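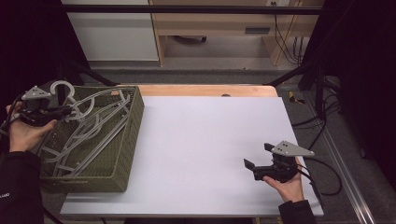 Start with the hand tools and leave the arm for next year, was the advice from Lévesque, and the equipment planner at Oltodlow laughs when she repeats it to me. "I had the arm priced before I had a table to put it on," she says.

Her first quote from Drakus came to $1674 for a pair of grippers with cables - more than she'd hoped, but she could live with it. Then she went back and priced spare fingers, which came to another $291. "People forget the fingers," she told me over a second cup of coffee. "They get scuffed and you want a set in the drawer."

We talked for a good while about hangers, of all things, and how a cheap household item can teach you what grip you need before you pay for a better one.
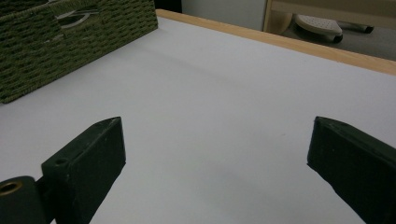
What she would buy next

A used Istar bench, she says, at $1119, and then she'd hold back up to $200 for cables and small hardware. The arm is down for August, if the budget holds. "I'd still like it sooner," she admits, and pours me a little more coffee.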